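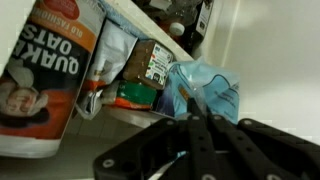 Recording shelf-picking examples with the wrist camera

Zlata Didenko
3 min read

These steps cover one recording block on the Ploteo arm, from loading the shelf to handing the episodes over for training. One block is 30 episodes. The Festcombe set now holds 3,028.

1. Load the shelf. Mix rigid and soft packaging: a canister, a box, a paper bag, a thin plastic bag. Put them close enough to touch. A policy trained on well-spaced goods will fail on a real cupboard.

2. Change how things stand. Tins and canisters should sometimes be upside down or tilted, so that the printing is inverted. Leave the goods on the shelf above where they are. They belong in the background of the data.

3. Check the wrist view before recording. Both fingers of the gripper must be visible, with the target ahead of the tips. If a finger hides the whole target at the start, back the arm off and begin again.

4. Write the instruction first, then move. Use plain wording and name one item: "pick up the light blue bag". Open Iser, paste the text and press record.

5. Drive the approach at a steady speed. Pause for 12 samples before closing the fingers - the trainer uses this pause to find the grasp point. Thin plastic should be gripped by a fold, well away from the wall.

6. Keep failed grasps if you recover within the same episode. Mark them "retry". Delete an episode only if the arm faults or the instruction names the wrong item.

7. Rearrange at least two items after every episode, and swap the whole shelf at the end of the block.

Run the Dovhaniuk checker on the finished block. It rejects any episode under 400 samples and any with a gap in the gripper log. Rejected episodes are recorded again under a new number.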